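4 Choosing and preparing the location

4.1 General

The Plulo room unit measures air temperature, relative humidity and dew point, and sends one reading to the base station at each reporting interval. Most complaints about incorrect readings are caused by the location of the unit. Read this section completely before drilling.

The unit is supplied with a wall plate, two screws, two wall plugs and a drilling template. The template is printed on the inside of the carton lid. Do not discard the carton until installation is complete.

4.2 Location requirements

Mount the unit on an interior wall at about chest height. Do not mount it on an exterior wall, on a chimney breast, or on a wall with hot water pipes behind it. Keep it out of direct sunlight at all times of the year. A location that is shaded in summer can receive full sun in December, when the sun is low.

Leave free space on all sides of the housing. Air enters through the slots at the bottom and leaves through the slots at the top. Curtains, shelves and the backs of tall furniture restrict this flow and produce readings that lag behind the room.

Do not place the unit directly above a radiator, a lamp or a television. In kitchens, keep it away from the range and the dishwasher door. In bathrooms, use the Plulo unit with the sealed housing only (see section 9, Accessories).

4.3 Inspecting the wall

Inspect the full height of the wall down to the floor, including the corners. Damp at the bottom of a wall affects the humidity reading at mounting height and must be corrected first. Look for staining, lifting paint and trim that has pulled away. Scuff marks and other surface marks do not affect the measurement and need no treatment.

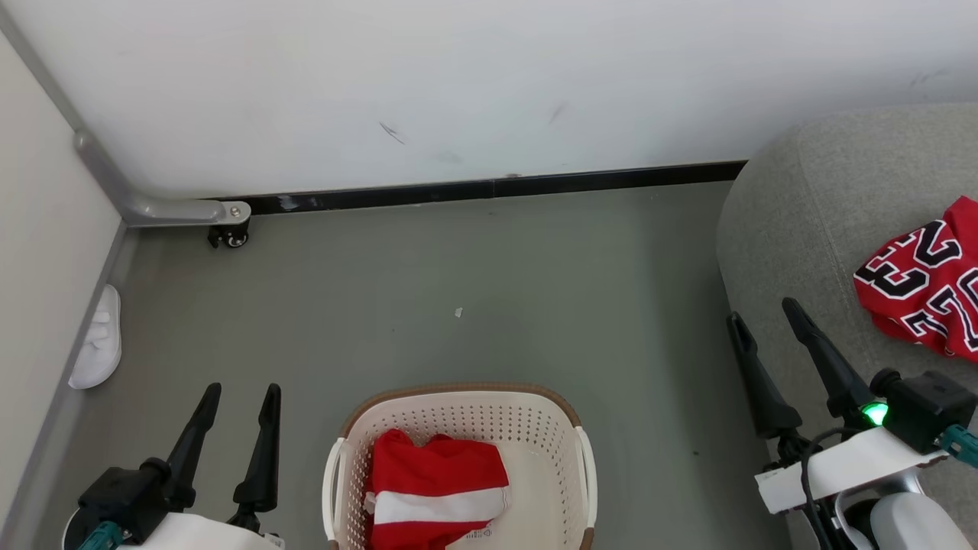

Fig. 4-2. Wall, corner and baseboard.

If the wall has been painted or plastered recently, wait until it is fully dry. Fresh plaster releases moisture for several weeks. The unit will work during this time, but the humidity alarm may be triggered repeatedly.

4.4 Mounting the wall plate

CAUTION: Check for electrical cables and pipes with a detector before drilling. Do not drill directly above, below or beside a switch or outlet.

1. Cut the drilling template from the carton lid along the dashed line.
2. Hold the template against the wall with the arrow pointing up. Check it with a level.
3. Mark both hole positions with a pencil.
4. Drill both holes to the depth shown on the template. For drywall, use hollow-wall anchors (not supplied) in place of the plugs.
5. Insert the plugs until they are flush with the surface.
6. Fasten the wall plate with the screws. Tighten by hand. A power driver can crack the plate.
7. Check that the plate lies flat. If it rocks, loosen both screws a half turn and tighten them again alternately.

NOTE: Do not use adhesive strips. They hold the plate away from the wall on one side and the housing will not latch.

4.5 Inserting the batteries and fitting the unit

1. Slide the battery door down and lift it off.
2. Insert two AA alkaline batteries. Observe the polarity marks. Do not use rechargeable batteries; their lower voltage causes an early low-battery warning.
3. Wait for the display to show the firmware number, followed by dashes.
4. Replace the battery door.
5. Hook the top of the unit over the wall plate and press the bottom edge until it clicks.

4.6 Pairing with the base station

1. Press and hold PAIR on the base station until the blue light flashes.
2. Press SET once on the room unit.
3. Wait for the channel number to appear on the display. If E2 appears, move the base station closer and repeat from step 1.
4. Write the channel number and the room name in the table on the back cover.

4.7 Settling time

Allow the unit to settle overnight before comparing it with another instrument. Handling warms the sensor, and the first readings will be high. Do not enter an offset correction during this period.

The internal memory holds 1,097 readings. When it is full, the oldest reading is overwritten. To keep a longer record, export the data from the base station as described in section 6.

Section 4 revised 26 Mar 2023. Technical review: I. Shevchuk. Changes: battery note added to 4.5, error code E2 added to 4.6.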